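Textile Care and Household Management
Unit 4: Sorting Before Washing
Handout, 2025-02-11

Most damage to clothes in home laundry comes from poor sorting. Dye moves from a dark item to a pale one, lint moves from a fluffy item to a smooth one, and heavy pieces rub against thin ones. Read this handout before the Druvgate worksheet.

1. Color
Dye that is not fixed to the fiber comes out in water, faster in warm water than in cold. Reds, dark blues and blacks are the usual source. New items should be washed apart for the first few loads. White and cream items can share a load if the care labels agree.

2. Weight and surface
Thick knits hold a lot of water and pull on lighter items during the spin. Towels and fleece shed lint. Corduroy and dark knits pick it up. A household that sorts by color only will still see pilling on shirts and pillowcases.
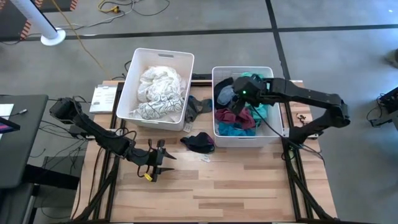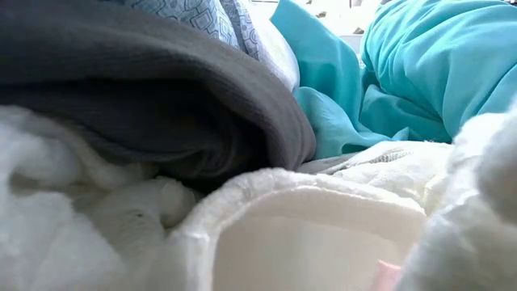
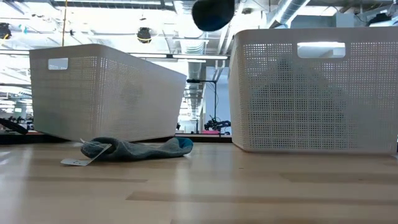
Figs. 4.1 to 4.3. Household textiles and bins. In 4.1, whites and creams are on the left, darks and colors on the right.

3. Soil
Work clothes and kitchen cloths go in their own load. Treat grease and protein stains first. Protein stains (egg, blood, milk) need cold water, and heat will set them.

4. Load size
Fill the drum loosely. An overfull drum does not let water pass through the load, and detergent stays in the folds. For the class exercise, use 12 items per load and weigh them dry.

5. Dye transfer test
Wet a corner of the item, press it between two pieces of white cotton for a minute, and look for color on the cotton. Record the result on the Hegarty sheet, page 23. Any mark at all counts as a transfer.

Terms to know: colorfast, bleeding, pilling, lint, pretreatment.

Reading: Plotosham reader, chapter on fibers and dyes, up to page 66. The section on dry cleaning is not required until July.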